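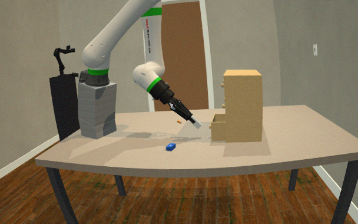 Wamitdale Grey

The Wamitdale Grey is a type of domestic duck kept on smallholdings in and near Wamitdale. It is often described by sellers as an old local breed, prized for eating slugs and for being unusually quiet. Neither the age of the type nor its special habits have been shown convincingly, and most of what is repeated about it can be traced to a single sales leaflet.

Origin

The usual story is that the ducks came to the valley with a miller named Lanz, who is said to have bred them from wild birds on his pond. No parish or farm record mentions Lanz keeping ducks. The leaflet, written by the breeder Lyle Pettigrew, gives no source for the tale, and later accounts copy it almost word for word, including a misspelling of the word "drake".

Maja Laskowska, who looked into the story for the Fukmont Poultry Society's newsletter, found that grey ducks had been sold at Fukmont market for many years under no name at all. She suggested that Pettigrew's first birds were ordinary farmyard crosses with some Indian Runner in them. Pettigrew rejected this but did not say where he had bought them.

Description

Adults are mid-sized, upright without being as steep as a Runner, and slate to pale grey all over. Many have a white bib. The bill is dark in ducks and greenish in drakes. Ducklings from the same pair may come out grey, black or a washed-out silver, as is common with the blue colour gene in ducks. Supporters have called this "the three coats of the Wamitdale". It is ordinary inheritance and turns up in many other blue or grey ducks.

There is no agreed written standard. A draft by Anneliese Buschmann allows such a wide range of size and stance that a good many mixed-breed ducks would pass.

Slug eating

The claim most often made for the Wamitdale Grey is that it clears a garden of slugs and leaves the vegetables alone. All common domestic ducks eat slugs. Keepers also report that their Greys eat lettuce, young peas and strawberries, much as other ducks do.

The only test regularly cited was run by Dexter Ambrose on his own land. Twelve Greys were put on one plot and a mixed flock on another, and slugs were counted under boards over 9 nights. Ambrose reported 60 slugs on the mixed flock's plot and 50 on the Greys' plot. The plots were not counted beforehand, one was next to a ditch, and the number of birds in the mixed flock was never given. The result is still quoted in adverts as proof.

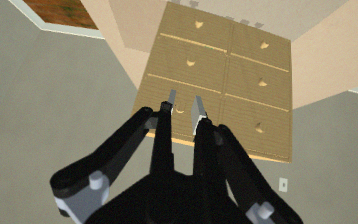
Dresser with six drawers in two columns, with crescent-shaped cut-out handles. Computer rendering.

Noise

The Greys are advertised as "nearly silent". In most domestic ducks descended from the mallard the female has a loud quack and the drake only a soft rasp, so a pen of drakes will seem quiet whatever the breed. Booker Ridgeway, an early buyer, wrote that his birds were peaceful until the females came into lay, and that from then on they began calling at five in the morning. Sellers have answered that noisy birds must be impure. The argument cannot be tested, as there is no pedigree register to check them against.

Egg laying

Figures for laying vary with the person selling. Eggs are white or faintly green. Runner crosses tend to lay well, so the better reports may be true without telling us much about the Grey as a breed.

Skitero strain

Birds sold as "Skitero" are said to be a hardier line that never needs a house in winter. No difference in looks has been described. Ducks cope with cold better than hens do, but they still need shelter from foxes at night, and the claim has been criticised as poor advice for new keepers.

See also

Blue (duck colour)
Farmyard duck
Indian Runner duck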